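Week 4: Children, toys and the history of advertising

Reading for Friday: the Vitdale chapter on catalogues, plus the two Lekex pages in the course pack.

Toy advertising before television was mostly aimed at parents. A catalogue page had to persuade the adult who paid, so the copy talked about durability, price and what a child might learn. Illustrations showed children playing, but the words were not written for them.

Television changed the audience. A child could now see the toy moving and ask for it by name. Copy became shorter and louder, and products were more often sorted by who was expected to want them.

Points to note when you look at an advert:

Who is shown, and what are they doing? Building, watching, caring and competing are all different roles.
Who is being spoken to? Look at the pronouns and the reading level.
What job is hinted at? Doctor's kits and nurse's kits often held nearly the same contents under different lids.

The last point matters for our topic. Zieliński sold a medical set in two versions, and the course pack has both boxes. The contents list differs by one item. The pictures on the lids differ a great deal — a boy at the operating table on one, a girl beside the bed on the other. 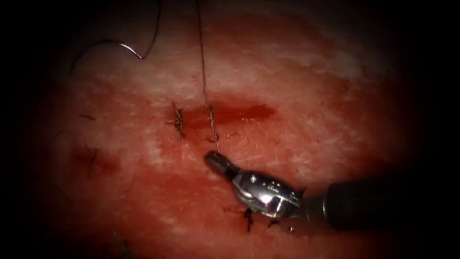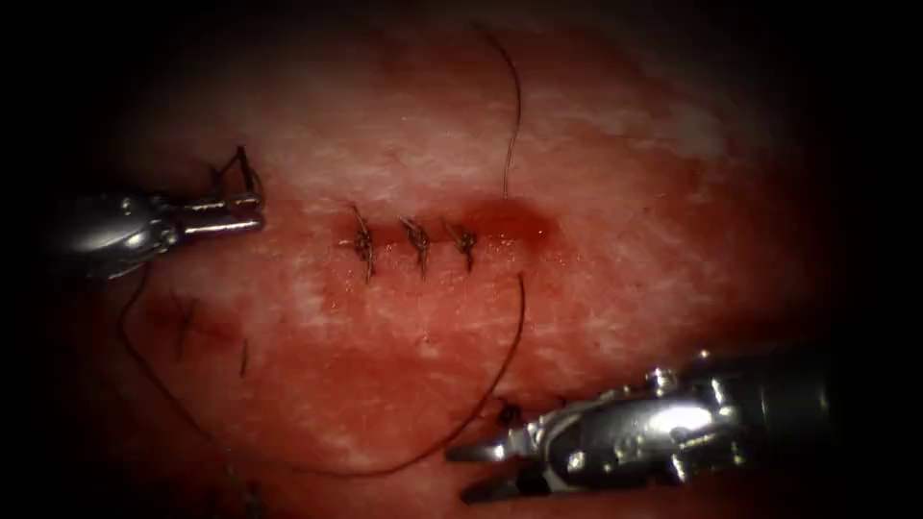 Iwona Żak objects that box art is weak evidence, as children lose the lid within a week and play with whatever is left inside. She would sooner look at how shops arranged their shelves, where the sorting was done before a child had touched anything. Keep this in mind when you read the Lekex pages, which include a shop floor plan.

Jarosław Szulc's survey is the main source for the second hour. He coded 283 adverts by role and by setting. His categories are broad, and "making" covers both model kits and baking sets. Decide whether you would split it.

Task for the seminar

Choose one advert from the Wilen folder. Write 50 words on who it speaks to and bring a copy. We will work in groups of six, so please don't all pick the train set.

Essay titles go up in April. Anyone who wants to write on packaging should see me first, as the archive needs notice before it brings boxes out.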